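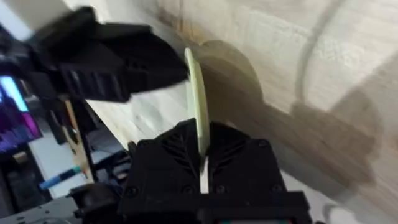

거의 옆에서 본 연녹색 원판

Perivmont 휴대용판 세이브를 Tomero 합본판으로 옮길 수 있을까요?

작성자: 밤새는감자

제목 그대로입니다. Perivmont를 휴대용 기기로 18시간 했습니다. 그중 네 시간쯤은 낚시였고 나머지는 길을 잃은 시간입니다만, 어쨌든 제 인생의 일부라서 버리기가 좀 그렇습니다. 그런데 지난 5월에 Sesberg에서 합본판 Tomero Collection을 냈고, 저는 당연히 샀습니다. 이미 가지고 있는 게임을 한 번 더 사는 것이 제 유일한 취미거든요.

합본판을 켜고 Perivmont를 고르면 첫 화면에 "이어하기"가 회색으로 나옵니다. 설정에 들어가면 "기록 가져오기"라는 메뉴가 있긴 한데, 누르면 여덟 자리 코드를 넣으라고 합니다. 무슨 코드인지는 안 알려줍니다. 설명서를 찾아봤더니 "코드는 원본 게임에서 확인하십시오"라고 되어 있고, 원본 게임의 설명서에는 당연히 아무 말도 없습니다. 합본판이 나오기 몇 년 전에 쓴 설명서니까요.

시도해 본 것은 다음과 같습니다.

원본을 최신 버전으로 업데이트했습니다. 제목 화면 배경음이 조금 커졌습니다.
세이브 파일을 PC로 복사해서 이름을 바꿔 봤습니다. 합본판은 관심이 없어 보였습니다.
고객센터에 메일을 보냈습니다. 문의해 주셔서 감사하다는 답이 왔고, 그게 전부였습니다.
여덟 자리에 0을 전부 넣어 봤습니다. 기대는 안 했습니다.

도감은 아직 절반도 못 채웠고 엔딩도 못 봤습니다. 그래도 2장에 나오는 등대 퍼즐을 다시 풀 생각을 하면 그냥 다른 게임을 하고 싶어집니다. 아시는 분 계시면 부탁드립니다. 기기는 둘 다 한국 계정이고, 언어는 원본이 영어, 합본이 한국어입니다. 이게 상관이 있는지는 모르겠습니다.

답변 3개

Bello Ibrahim 님의 답변
질문자가 채택함

상관 있습니다. 안타깝게도 거기가 핵심이에요.

코드는 원본 게임의 여관에서 나옵니다. 메뉴에 있을 거라고 생각하셨겠지만 Sesberg는 그렇게 친절한 회사가 아닙니다. 순서는 이렇습니다.

먼저 원본을 업데이트한 상태에서 언어를 한국어로 바꾸세요. 영어로 두면 여관 주인이 코드를 알려주는 대신 날씨 이야기를 합니다. 저는 그 날씨 이야기를 다섯 번 들었습니다.

그다음 항구 마을 여관에 가서 주인에게 말을 걸고 "짐을 맡긴다"를 고르세요. 확인 창이 두 번 뜨는데 둘 다 동의하면 여덟 자리가 나옵니다. 종이에 적으세요. 스크린샷은 그 화면에서만 막혀 있습니다. 무엇을 보호하려는 조치인지는 묻지 마시고요.

합본판으로 돌아와서 코드를 넣으면 두 기기가 같은 와이파이에 있어야 한다는 안내가 나옵니다. 휴대전화 테더링도 됩니다. 전송은 몇 분 걸리고 진행률 막대는 처음부터 끝까지 텅 비어 있다가 마지막에 갑자기 100%가 됩니다. 멈춘 것처럼 보여도 끄지 마세요.

넘어가는 것: 진행 상황, 소지품, 지도, 낚시 기록(축하드립니다).
안 넘어가는 것: 도감의 메모, 직접 바꾼 버튼 설정, 그리고 말 이름. 말은 전부 기본 이름으로 돌아갑니다. 제 말은 "세금"이었는데 지금은 "갈색이"입니다.

등대 퍼즐은 풀린 상태로 넘어갑니다. 그건 안심하셔도 됩니다.

 └ 밤새는감자: 됐습니다. 진행률 막대가 비어 있는 동안 설거지를 했습니다. 낚시 기록이 멀쩡해서 감동했습니다. 감사합니다.
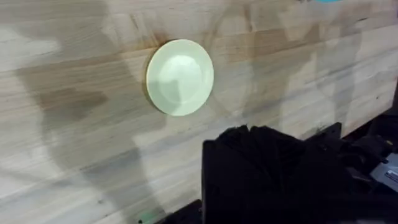 원본의 세이브는 전송한 뒤에도 남아 있나요?
원본 기기에 그대로 남고, 계속 플레이할 수 있습니다. 다만 같은 슬롯으로 코드를 새로 받으면 먼저 받은 코드는 무효가 됩니다.

지나가던궁수 님의 답변

그냥 처음부터 하세요. 그래야 게임의 참맛을 압니다. 저는 원본을 엔딩까지 보고 합본판도 처음부터 했는데 후회 없습니다. 그리고 휴대용판은 프레임이 떨어져서 제대로 한 걸로 치기도 애매합니다. 등대 퍼즐은 종 치는 순서만 외우면 되는데 뭐가 어렵다는 건지? 순서는 저도 기억이 안 납니다.

 └ 밤새는감자: 참고하겠습니다. 참고만 하겠습니다.
 └ 무염버터: 질문이 "옮길 수 있나요"인데 답이 "옮기지 마세요"네요. 이 사이트의 전통을 지켜 주셔서 고맙습니다.

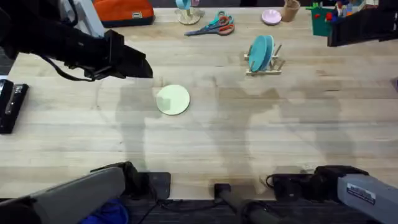

Amini 휴대용 게임 모임 | 세이브·이식 도움방

Morenike Ogundipe 님의 답변

채택된 답변에 조금만 보태겠습니다. 저도 같은 걸로 하룻저녁을 날려서요.

코드에 숫자 0과 알파벳 O가 둘 다 나옵니다. 글꼴이 예뻐서 구별이 안 됩니다. 오류가 나면 코드를 다시 받기 전에 그 글자부터 바꿔서 넣어 보세요. 다시 받으면 여관 주인이 숙박비를 또 받습니다. 게임 속 돈이긴 한데 은근히 비쌉니다.

추가 시나리오를 따로 구입하신 분은 원본에서 본편 마을로 나온 다음에 여관으로 가세요. 추가 시나리오 지역에도 여관이 있지만 거기서 받은 코드는 합본판이 "알 수 없는 손님"이라며 거절합니다. 오류 메시지를 세계관에 맞춰 쓴 정성은 인정합니다. 그 정성을 설명서에 썼더라면 이 글은 없었을 텐데요.

그리고 난이도를 "가혹"으로 하던 세이브는 합본판에서 "보통"으로 바뀌어 있습니다. 설정에서 다시 올릴 수 있는데, 올리라는 안내가 없어서 저는 한동안 제가 잘하는 줄 알았습니다. 보스를 한 번에 잡고 가족에게 자랑까지 했습니다. 난이도 표시는 일시정지 화면 오른쪽 아래에 작게 있습니다.

세이브 파일을 PC에서 직접 건드리는 방법은 저는 권하지 않습니다. 되는 사람도 있다고는 하는데, 제 경우엔 주인공이 바다 한가운데 서 있는 상태로 불러와졌습니다. 걸어 다닐 수는 있었습니다. 육지가 나오지 않았을 뿐입니다.

 └ 무염버터: 0이랑 O 때문에 세 번 숙박했습니다. 조금만 일찍 볼걸.
 └ Bello Ibrahim: 추가 시나리오 쪽은 저도 몰랐네요. 안 사서요.
 └ 지나가던궁수: 종 순서 기억났습니다. 큰 종부터입니다. 그다음은 모르겠습니다.

문의는 게시판 쪽지로 | © Amini 휴대용 게임 모임 | 맨 위로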